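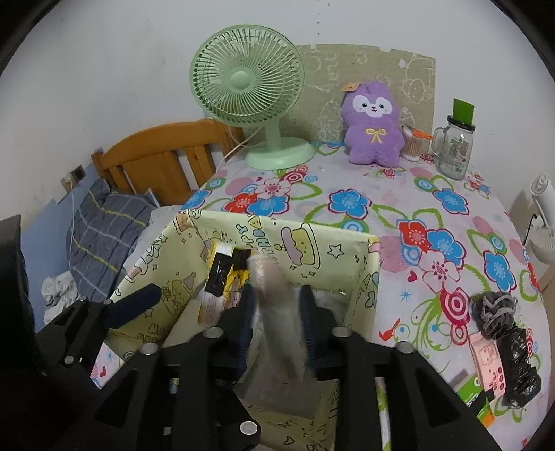

Yellow bin on the flowered tablecloth.

Akudix Window Screen Kit
Item 2133
In stock, ships from Zorkbridge
Page updated Sun 2 May

Okay, bug season! I've been selling screens out of Brokcombe for a long while now and every May I get the same emails, so I rewrote this page to answer most of them in one go. Grab a coffee.

The Akudix kit is a soft mesh screen you put up yourself on the inside of a window frame. You get the mesh, two rolls of hook tape, a little plastic smoothing tool (I use an old library card, whatever) and a folded instruction sheet that you can more or less ignore if you read the rest of this. No drill, no screws, no metal frame to wrestle up the stairs. I rented for years in places where the windows opened inward and no normal screen would fit, and this is what I wish I'd had back then instead of a bedsheet and thumbtacks.

Sizes and colors
It comes in two sizes, Regular and Wide, and both get trimmed down to fit. Regular covers pretty much any bedroom or bathroom window. Wide is for those big old kitchen windows, and if you're on the fence between them, get Wide and cut more off. You can have charcoal or white. I know white looks nicer on the product card, but charcoal is the one you stop noticing after a day, and it's what I have all over my own house. White does look sweet from the street, I'll give it that.

What it's like to put up
Wipe the frame first. I mean really wipe it, with rubbing alcohol if you have it, and then let it dry while you go do something else. Most of the "the tape fell off" emails I get come from folks who stuck it on dusty paint. Run the tape all the way around in one go if you can, press hard in the corners, and leave it overnight before the mesh goes on. (I never want to wait either. Wait.) Then start at the top, hang the mesh a bit loose, work down both sides and do the bottom last. Trim with sharp scissors once everything is up. If you trim before you hang it you will come up short on one side, ask me how I know.

Fresh paint is trouble, and so is flaky paint. Bare wood is so-so. Vinyl and metal frames are the easy ones. 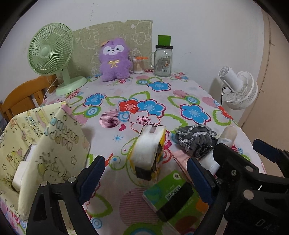

People ask a lot whether mesh blocks the breeze, and yes, a little, any screen does. It's the price of not getting eaten alive! The weave on the Akudix is finer than the cheap stuff, so you'll feel slightly less air on a still night. My fix is a fan, and it doesn't have to be a fancy one. Something like that pale green one on the corner of the table, with the cage tipped up a bit, is plenty for a bedroom. Put it across the room from the screen and let it pull the evening air along, and keep it back far enough that it isn't puffing the mesh in and out all night, which wears on the tape and also makes a noise that will drive you nuts.

Cats
Sigh. The mesh will stop a moth and it will stop a mosquito, but it won't stop a cat who has seen a bird. Please don't use it as a safety barrier for pets or kids on any floor. Mine has put her claws through it more than once and I've patched it with clear nail polish and a scrap of leftover mesh, so hang on to your trimmings.

Washing and storing
Peel it off from the bottom corner, slowly, and swish it in the tub with a drop of dish soap. Don't put it in the machine and don't iron it (somebody did). Drip dry over the shower rod. For winter I roll mine around a wrapping paper tube with a bit of masking tape on the end that says which window it came from. Folding leaves creases that take forever to hang out. The tape can stay on the frame, but it collects fluff, so go over it with an old toothbrush before you put the mesh back in spring.

Coming down for good
Warm the tape with a hair dryer and pull it back on itself, flat against the frame. Any goo left behind comes off with cooking oil and then soap. I've moved out of more than nine places with this method (yes, I moved a lot) and didn't lose a deposit over tape.

Also from us
Baidoo replacement hook tape fits this kit, and it's a touch stickier than what comes in the box, so I'd go straight to it for a bathroom window. We carry spare mesh by the roll too, in charcoal only for now. White is on order and I'll put it back up when it gets here.

Returns are fine as long as you haven't cut it. If you have cut it and it went wrong, write to me anyway and send a photo of the window.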